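Cunon Home Forum > Furniture and Finishes > Pale table top, what to put on it?

larchlap
Bought a Cositz table second hand in November and I'm trying to decide on a finish. The top is wood, very pale, and the seller in Guimarães didn't know what had been put on it, if anything. It will be used for meals twice a day and for homework in between. I want to keep the colour. The last table I oiled went the shade of weak tea and never came back.

stairrod
Water-based matt varnish, the floor sort. Three thin coats, rub down lightly between them. Mine has had 6 years of children and still looks all right.

pottingbench2
Disagree with varnish on a table. Once it chips you have to take the whole lot off. Hardwax oil with a bit of white in it keeps pale wood pale, and you can patch it. Bikgate do a small tin, 272 in their list, which did my table with some left over.

stairrod
You can patch it, but you'll be patching it every year.

larchlap
Can someone say what the wood is? I've been going back and forth between ash and maple. There are long lines in the grain with darker tan streaks, and curved bits at one end. 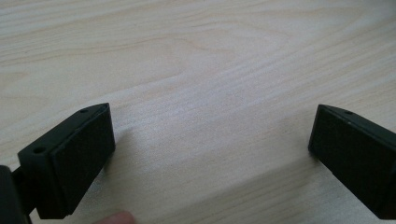 Table top, grain running on the slant

pottingbench2
Nice bit of figure in the top half. I wouldn't like to name it from a photo. There's a faint pink in it on my screen, but that could be the screen.

quayside_m
Could be veneer as well. Look at the edge and the underside. If the lines on top carry on over the end, it's solid. If they stop dead, go very easy with the sandpaper. I went through a veneer with a machine sander in one afternoon and ended up buying another table.

larchlap
Checked underneath with a torch. The lines carry over the end on both sides, so solid I think. No maker's mark apart from the Cositz label.

quayside_m
Good. Then 240 by hand, along the grain, and stop there.

stairrod
I'd go finer than that under varnish. 320 at least.

pottingbench2
Not under oil though. Go up to 600 and it hardly soaks in — I had to start mine again. Whatever you choose, try it on the underside first and leave it about 12 hours before you judge the colour.

larchlap
Going to try both underneath, one at each end. Will post when they've dried.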